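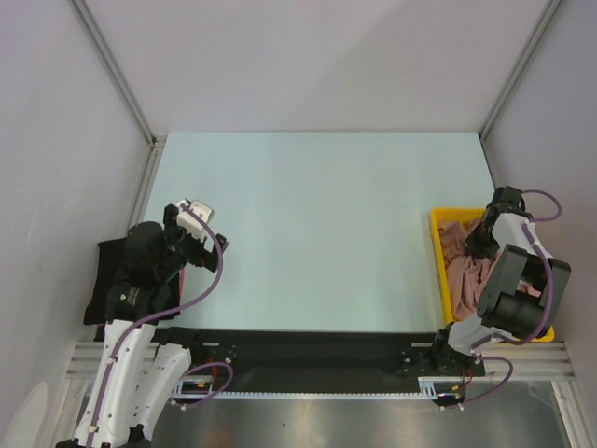
Right gripper in the bin, pink cloth. Left arm over the table.

Oanh Khổng
March, 9:40 pm

1/ ok quick thread on the cloth picking results before I fall asleep

2/ Question was dumb simple. Does a policy trained on mixed piles beat one trained on one fabric at a time? 2000 demos, same two arms, same bin.

3/ Mixed wins. Not by a ton. Then we cut it to 1165 demos (threw out every one with a regrasp) and it got better?? did not expect taht

4/ Caveat: 16 test fabrics, 20 tries each. Small. Black stuff still worst by far

5/ Writeup goes on the Wiltdale page Saturday, code after. Ask me anything but slowly

Comments

hubmann_k: did you keep the regrasps anywhere? would love thsoe

Stedell: what about towels

We use cookies to improve your experience. Accept | Settings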